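Brew log, batch 13, Burkgate brown
9 May 2021

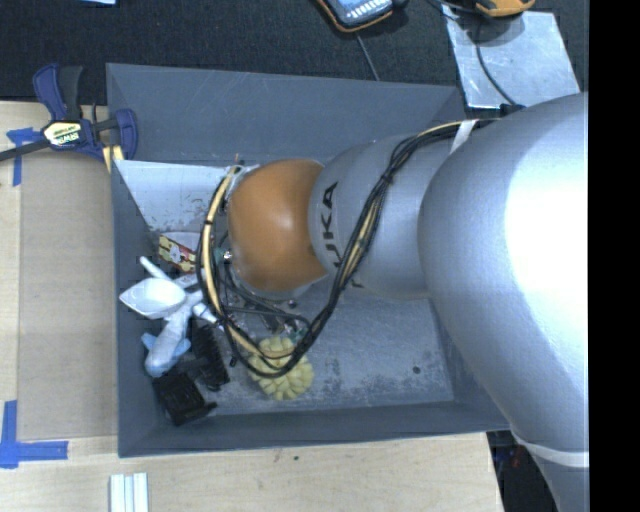 Polleo Fermentation Group

Racked the brown off the primary this morning. Gravity had not moved between the last two readings so I called it done. Color is a bit lighter than the January batch, closer to a strong tea. Smell is bready with some banana, more than I wanted. Pitched too warm again I think.

Yeast was the Willems slurry, third use. I'd stop at this one. It dropped slowly and left a loose cake that got pulled up by the siphon in the last part. Lost 900 ml to that.

Malt bill same as before except the crystal, where we ran out of the dark one and I made up the rest with Clalla. Amedeo Ferri tried a glass flat and said sweet at the front, thin at the end. I get the sweetness but not the thinness. Mash probably sat too hot for the first part, the thermometer in the small tun reads low and needs checking against the glass one.

Hops: bittering addition only, nothing late. Would put 10 g in at the end next time to cover the banana.

Secondary is in the cold corner, airlock refilled. Leave for 6 days, then prime and bottle. Bottles are not washed yet. We are also short of caps.

To do before the next one: fresh yeast, new siphon hose (the old one has gone cloudy), pitch cooler. Ask Amedeo if he still has his notes on the January mash, mine stop at the sparge.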